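Why do grapes grow in bunches?

Hello again! Last time I wrote about bananas and lots of you sent in questions, and the one I liked best came from Jin-sol Yang, who wanted to know why grapes come all squashed together when apples get to hang about on their own. I didn't know. So I went and found out, and I ate a fair few grapes along the way (for science).

Let's start with the plant. Grapes grow on a vine, and a vine is a climber. It hasn't got a thick trunk to hold it up like an oak tree has, so it grabs on to things instead. If you look closely at a vine you'll see thin curly bits called tendrils. They wave about very slowly until they bump into a wire or a twig or the neighbour's fence, and then they curl round it and hang on tight. There's a vine on the back wall of the library in Barneck that has climbed all the way up to the gutter, and every May somebody has to go up a ladder and give it a haircut.

In spring the vine makes flowers, and you could easily walk straight past them. They're tiny and green and they haven't got big showy petals. But there are lots of them, all growing on one branching stalk. Each little flower that gets pollinated can turn into one grape. So there's your answer, Jin-sol! The grapes are in a bunch because the flowers were in a bunch first. An apple tree has clusters of flowers too, but growers often pick off some of the baby apples so the ones left behind have room to get big.

At first the baby grapes are hard and green and horribly sour. I tried one once when I was small and my whole face folded up. Then, over the summer, the leaves make sugar using sunlight and send it down the stalk into the fruit. The grapes swell up and go soft, and the skin changes. Red and black grapes fill up with colour. Green ones go paler and a bit see-through, so that if you hold one up to the window you can sometimes see the pips inside, if it has any.

As they swell they run out of space. Think of blowing up lots of balloons inside a cupboard -- they'd all end up pressing against each other, and that's what happens in a very full bunch.

Lorraine Katene grows grapes in a greenhouse near Drommont, and she let me come and be nosy. She has a pair of long, thin scissors, and early in the summer she snips out some of the tiny grapes from the middle of every bunch. This is called thinning. It lets the air in, and that matters because damp, squashed grapes can go mouldy. It's very fiddly and she does it with the radio on. She let me do 2 bunches. It took me 40 minutes and my arms ached for the rest of the day! 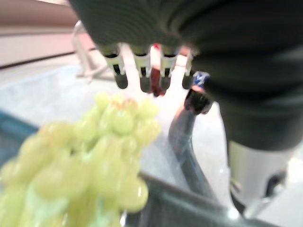

Now, colours. We say "green grapes" and "red grapes" as if somebody had painted them out of two pots, but have a proper look next time there are some in the kitchen. Green ones can be nearly yellow. The bunch in my picture is a pale yellowy green for the most part, and then a few of the grapes near the top have gone slightly amber or pinkish. A green grape that gets plenty of sun on its skin can turn golden like that, and golden ones often taste sweeter. I always go for those first, which my family say is cheating.

You might also have noticed a dusty, whitish look on some grapes. It isn't dirt. It's called bloom, and it's a very thin layer of wax that the grape makes by itself to stop it drying out. Rub it with your thumb and the grape goes shiny. Give them a rinse before you eat them all the same.

Something to try at home: ask a grown-up for 4 grapes. Put two in the fridge and two on a sunny windowsill and leave them until next Tuesday. Which ones have gone wrinkly? If a grape dries out all the way it turns into a raisin, but a windowsill is a slow way of doing it and you may well get mould first (if you do, bin it, don't nibble it).

And please, if you've got a little brother or sister, get a grown-up to cut their grapes into quarters the long way. Whole ones are just the wrong size for small throats.

Next time I'm doing pineapples, so send me your questions!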